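What to do when the gripper does not close fully on soft items

By Maksym Vakulenko, 22/08/2025

On our packing cell in Pildale we had a fault which took me long time to understand. The gripper closed on a boot, lifted it, and dropped it before the box. The log said only "grip OK". The reason was the zero position of the fingers, which had moved after a collision with the table.

Before you begin, press the emergency stop and wait until the brakes click. Never put your hand between the fingers while the drive has power – it closes with 40 newtons even in slow mode.
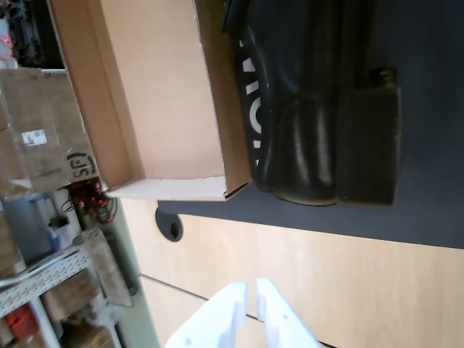

Next, release the stop, choose manual mode and open the fingers to 50 mm. Measure the gap with a caliper. If the value is wrong, open the Hadent service menu and run "Home fingers" with nothing between them. Then measure again.

Now test with one boot, at low speed. Take it by the shaft, lift it a little and hold. If it slips, check the screws of both fingers – on ours, one was loose. Our cell had made 3,084 cycles after the last check, and this is too many. We now repeat the homing after each collision, also a small one.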